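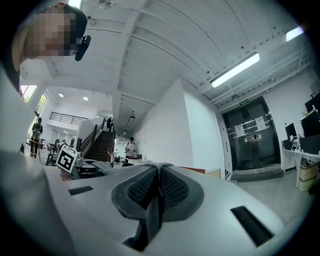
Filed under: Site Visits and Member Reports

Report on the Visit to the Kirneck Paper Mill

Members of the Regional Archives Network visited the paper mill at Kirneck in the spring, at the invitation of its conservation papers department. The party numbered 15 and was led by Ffion Powell, who chairs the Network's working group on storage and repair. The purpose of the visit was to learn how the mill makes its repair tissues and boxboard, and to discuss the supply of both to smaller record offices.

The morning began in the pulp house. The mill buys cotton linters in pressed sheets and breaks them down in water before beating. Staff explained that the length of beating has more influence on the finished sheet than any other step, and that the lightest tissues are made from long mulberry fiber, which is beaten very little. Members were able to handle wet pulp from two vats and compare the feel of each.

From there the group moved to the machine hall. The Ilum line, named for the river beside the mill, was running a cream interleaving paper. The mill keeps a sample from the beginning and end of every reel. Samples are tested for acidity and folding strength, and the results are held for 15 years. Several members asked whether these records could be supplied with each order. The mill agreed to look into the matter and will reply in April.

Hand sheets are still made in the old drying loft, where 4 papermakers are employed. The loft has adjustable wooden shutters along both sides, and drying times depend heavily on the weather. Members found this part of the visit especially useful, as a number of offices hold volumes that call for a close match in weight and surface.

After lunch the group divided for discussion. The first session dealt with boxboard, and in particular with the minimum order, which many smaller offices cannot meet. It was proposed that the offices at Clerkeck and Nugroho place a joint order on a trial basis. The second session covered the labeling of tissue by weight and grain direction. Members asked that the grain be marked on the wrapper as well as on the invoice.

The Network thanks the management and staff at Kirneck for their time and hospitality. A set of 3 sample books was presented to the Network and may be borrowed by member offices on written request. Offices wishing to take part in the joint boxboard order should send their estimated quantities to the working group.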